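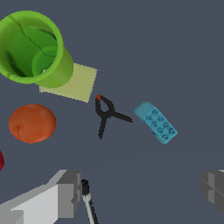

Green cup on its side, clamp and blue block, with the fingers open. Simulator view.

February
By Liis Toom

Ilen, week 6: clutter

The club project this term is called Ilen. The task is to clear a tabletop with a two-finger gripper, one item at a time, in simulation only. Flonthorpe lets us have the real arm in the summer term if the simulated one behaves, so for now everything goes through Virdale, the simulator we were given with the course machines.

Last week I had the planner working with one object at a time. This week we moved to mixed tables, and most of my time went on the cup.

A cup standing up is easy: find the rim, close across it, lift. A cup on its side gives the planner two sensible options and one bad one. It can close across the outside of the body, or put one finger inside the mouth and pinch the wall. The bad option is to treat the mouth as a solid disc and try to grip that. Our first scoring function liked the disc, which has a nice clean edge all the way round. I have added a depth check inside the rim and the disc grasps now score badly enough to be dropped.

The second problem is overlap. When the cup lies partly over the sponge, the segmenter often returns them as a single region, and the centre of that region is a useless place to aim. Sunita Abernathy wrote a split step based on colour, which works on the lime green and the pale sponge. It will not work on two things of the same colour. We know. 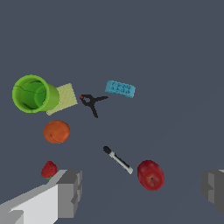 Render: L. Toom / Flonthorpe robotics club, made in Virdale

Round things have been less trouble than I expected. The orange and the apple both take a plain centre grasp with the fingers level. The strawberry is small, and when it lies close to a finger the planner needs to back off before it can come down on it. I have set a retreat height for that case, which costs 2 seconds per attempt and could be shorter.

The marker is a matter of yaw. Get the long axis wrong and the fingers close on the ends. The clamp I have left alone. Its handles spread apart, so the bounding box is mostly table, and every grasp we sample lands in the gap. Sunita thinks we should sample on the mask and forget the box. She is probably right, but it means rewriting the part I finished in January.

Numbers so far: 935 logged attempts, 17 of them thrown out for a bad physics reset. I will post success rates by object once the clamp is in, as an average without it would flatter us.

Next: mask sampling, then a shorter retreat.

3 comments | Shared 6 times

Recent posts
Ilen, week 5: one object at a time
Venckus hand-eye calibration notes
Why the physics step size matters
Setting up Virdale on the club machines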